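What Taltanier Cooked: A Project Report on Handwritten Recipe Cards

Rungnapa Thongsuk
Local History Seminar, final project
June 11, 2022

Where the project came from

My grandmother kept her recipes in a tin that used to hold butter cookies, and I grew up thinking every family had a tin like that. When our seminar was asked to choose a kind of everyday record and follow it as far as it would go, I already had mine picked out before the end of class (I had to be reminded to let other people speak). I wanted to know what the households of Taltanier, the neighborhood where I have lived since second grade, had written down about food, who had done the writing, and how the cards had changed as they were passed along.

I put up a notice at Tonetti, the bakery on the corner, and another at the branch library, asking if anyone would lend me a box, a tin, a binder or an envelope. I hoped for five families. In the end 23 households said yes, and between them they lent 1,863 cards, which was more than I had any right to expect and a good deal more than my desk at home would hold!

How the cards were read

Each card got a number on a slip of acid-free paper tucked behind it. I never wrote on a card. I typed the title, the name of the giver if there was one ("from Aunt Dot," "Ruth's, but less sugar"), the ingredients, and any note added later in a different hand or a different pen. The typing went into Skivix, the catalog program our department uses, and it took a bit of coaxing, because Skivix wants one date per record and recipe cards almost never have a date at all. I ended up dating cards loosely by decade from things like the back of the card, the pen, the stove temperatures, and whatever the lender could tell me.

The spelling was left exactly as I found it. I'm fond of "cinamin" and would not dream of fixing it.

I also sat down with the lenders who had time. Most of these talks happened in kitchens, and most of them ran long. I would ask one question about a card and get the whole story of a wedding, a layoff, or a sister who moved to Oregon and took the good pan with her.

What turned up

The first surprise was how few of the cards are for supper. Cakes, cookies, bars and pies make up the largest group by far, then pickles and preserves, then dishes to carry to someone else's house. Everyday meals are hardly there. When I asked Mrs. Luangrath about this, she told me she had never written down her rice or her soups and couldn't imagine why she would, but she wrote down her neighbor's lemon bars the same night she tasted them. Several other lenders told me something similar. The card box seems to be where people kept what they had learned from outside the family, and I found that rather lovely.

The second thing was how far a single recipe could travel. I marked 97 cards as being close copies of a card in another household's box. The champion is a walnut coffee cake that appears under the names "Tonetti cake," "Bakery cake," "Church cake," and in one box just "The Cake." The baker told me the shop never sold anything like it. My best guess is that somebody's hostess once claimed she bought it there and the name stuck, but I can't prove it and I've listed it in the appendix as an open question.

The later notes turned out to be my favorite part of the whole collection. They argue with the card. "Needs more salt." "No it doesn't." "Half for just us now." That last one was on a pot roast card, in pencil, and I had to go make myself a cup of tea after typing it.

Laying out the copies

To compare the close copies I needed to see them side by side, and a screen would not do. The department let me book a shared workroom for two afternoons. I set the cards out in rows by household, with the oldest on the left, and followed one ingredient at a time. Shortening turns into margarine and then into butter. Cup sizes become steadier. The instruction "bake till done" slowly picks up minutes and degrees.
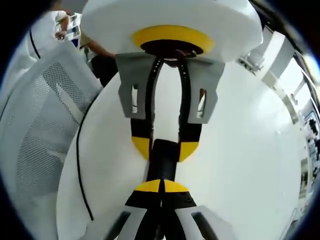 Figure 1. The white tabletop in the shared workroom.

Problems, and what I would do differently

I should have settled on a list of categories before I started typing. I made it up as I went, and by the third box I had "squares" and "bars" as separate things, and had to go back through everything to join them. I would also record the kitchen talks with permission next time. My notes are decent, but they lose the way people talk, and Mrs. Luangrath is much funnier than I have managed to make her.

All of the cards have gone back to their owners, each with a printed list of its own box. Two families have already asked me for a copy of The Cake.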